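February 6, 2022
By Lukian Levchenko

4. Power in the training room

Read this section before you plug anything in. It covers mains leads, power strips and small chargers used near benches and weights. It assumes you have already bolted the Tornia bench together (section 2) and chosen where it will stand.

The Tornia leaflet says the room "needs no special electrical preparation". I'd treat that with some suspicion. The bench needs nothing, true, but sooner or later a fan turns up, then a speaker, then a phone on charge, and the one wall socket is always behind the rack.

4.1 Choosing a strip

1. Work out what will really be plugged in at the same time. Two things is a normal answer. Ten is a sign that you are building an office.
2. Look for the rating on the underside of the strip. If there isn't one, don't use it.
3. Add up the wattage of everything on your list. My own lot came to 875, with the fan on its top setting. If yours includes a heater, stop there and give the heater a wall socket to itself.
4. Buy the lead length you need and no more. Spare cable on a gym floor ends up under a foot or a plate.

Note: the Zelex strip sold as "gym grade" costs a good deal more than the plain one. I have had both apart and couldn't find what the extra money buys, apart from the box.

Note: surge protection is worth having if you leave a laptop or a treadmill console connected. For a fan I doubt you'd ever notice the difference.

4.2 Where to put it

1. Clear the bench and the floor on the wall side. Rack any loose plates first.
2. Fix the strip to the wall at waist height, using screws and the keyhole slots if it has them. Sticky pads are often suggested. Mine held for one winter.
3. Run the lead down the wall and along the skirting, clipped every 30 cm or so. Do not take it across the lifting area, even under a mat.
4. Keep the strip clear of the bar sleeves. Load the bar and check that the end of it can't reach the sockets or the lead from any position you lift in.
5. Plug the strip in last, with its switch off.

Caution: never stand a plate on a lead, or lean one against it. The damage is inside and the outer sleeve can look perfectly sound afterwards.

Caution: no extension into an extension. If the lead won't reach, move the strip or get an electrician to add a socket.

4.3 Coiled leads

Many people leave the spare lead bundled up tight with a bag tie. A coil carrying a heavy load can get warm, and a tight one has nowhere to lose the heat. Lay it out in long, open loops where you can see it, or shorten the run. The velcro wraps from Skoryk are fine for storage. Take them off before use, whatever the packet shows.

4.4 Before each session

1. Switch off at the strip and pull out anything you aren't using.
2. Take chargers and leads off the bench padding. A plug-in charger has hard metal prongs and will mark or split the cover if somebody sits on it.
3. Check under the bench and beside the roller pads for anything that has slid down.
4. Wipe the padding and let it dry before any lead goes near it again.
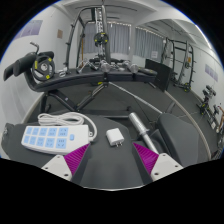

Štefánia Koubek wrote in after the first version of this section to say that step 2 is too strict, and that she has put her phone charger down on the bench between sets for years with no harm done to either. Her real complaint was with the wall fixing: she rents, can't drill, and wants to know what she is meant to do with a strip that has to live somewhere.

Fair point on the drilling. A heavy wooden box screwed to the strip will keep it off the floor and stop it being dragged about, provided the box goes against the wall and the lid stays off. On the charger I haven't changed my mind. Padding covers are sold separately and the last one I asked after was out of stock until May.

4.5 When to replace

Throw the strip away if a socket feels loose, if the switch no longer clicks cleanly, or if you find any nick in the lead. Tape is no repair. Cut the plug off before it goes in the bin, so that it doesn't end up in use in somebody else's garage.

Section 5 deals with the Amow floor mats.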